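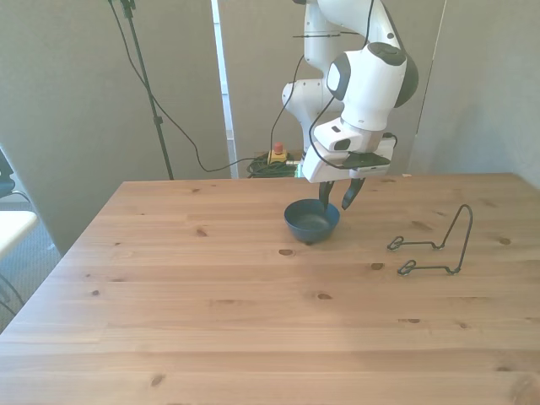 Light wood table, Flernetti building, ground floor.

Fall walk-through checklist, Flernetti building
Please go around in the order given, and write your comments in the margin as you go, even the small ones. I read all of them, and I do love a full margin.

1. Front door and entry
Door opens fully and closes on its own: OK
Mat lies flat: NO
Comment: The left corner of the mat has curled up again. I turned it over and put the heavy umbrella stand on it, and it behaved for a whole afternoon. We should probably just buy a new one before the rain sets in for good.

2. Hallway and stairs
Handrail firm when pulled: OK
Stair lights, top and bottom: OK
Nothing stored on the steps: NO
Comment: Two boxes of Tustura catalogs on the third step, and I know how they get there, having done it myself with my arms full. They're in the closet now. The hallway is the way out for everyone upstairs and the fire plan allows 80 people up there, so let's keep it clear please!

3. Fire extinguishers
Gauge in the green: OK on both
Pin and seal in place: OK on both
Service tag current: see comment
Comment: The one by the kitchen carries tag 681 and is good until December. The one by the back door has a tag I couldn't read at all, the ink has gone. I've asked Chatzigeorgiou to bring a fresh tag when they come for the boiler.

4. Cords and cables
Plugs sit tight in the outlets: OK
No cords under rugs: OK
No cord pinched by furniture: NO, fixed

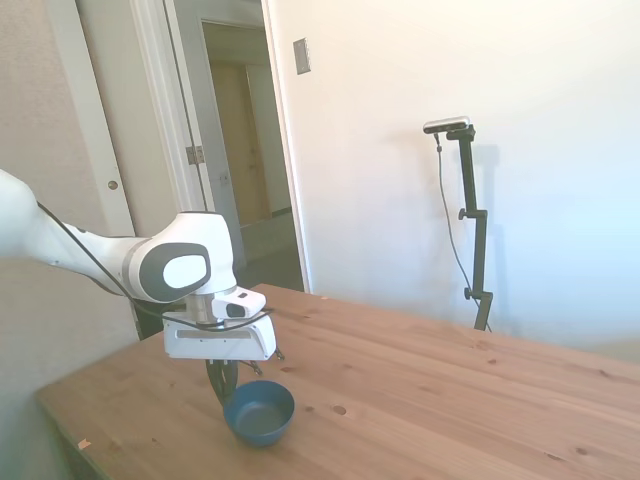 Cords are the item I fuss over most, and I'd ask you to fuss a little too. Follow each one with your eyes from the plug to whatever it feeds, and run your fingers along any part that bends a lot, with the plug pulled first. A cord that stays out in the open is so much easier on the inspector, like the thin black one running along the outside of the white arm, past the joint and on toward the wrist, where most of it can be looked over without moving anything. The floor lamp was the trouble this time. A bookcase leg had been standing on its cord, and there was a flat spot in it as long as my thumb - no copper showing, but I put the lamp out of use and it stays that way until it has a new cord.

5. Kitchen
Stove knobs turn off with a click: OK
Hot water not scalding at the tap: OK
Towels kept away from the burners: NO
Comment: Somebody has hung the nice striped towel over the oven handle again. There is a hook by the window, a very good hook.

6. Smoke alarms
Test button, all rooms: OK except the upstairs landing
Comment: New battery in the landing alarm and it now shrieks beautifully. The spare batteries are in the drawer under the phone.

7. Boiler room
Door shut, vent clear, no smell of gas: OK
Water meter reading: 2,053
Comment: The shelf in there has a sign that says 600 pounds, and it has paint cans on it that need to go. I'll take the dried-up ones to the Aser depot.

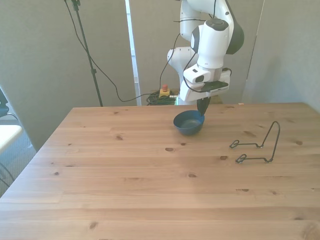
One reader of last year's list wrote back that the alarms ought to come first, ahead of the door mat, because people get tired by item six and start ticking boxes. I think that's a fair point, and I've gone back and forth on it. For now the order follows the building, so you aren't climbing the stairs twice, but do start with item six if you're the kind who fades.

Still open: mat, extinguisher tag by the back door, lamp cord, paint cans.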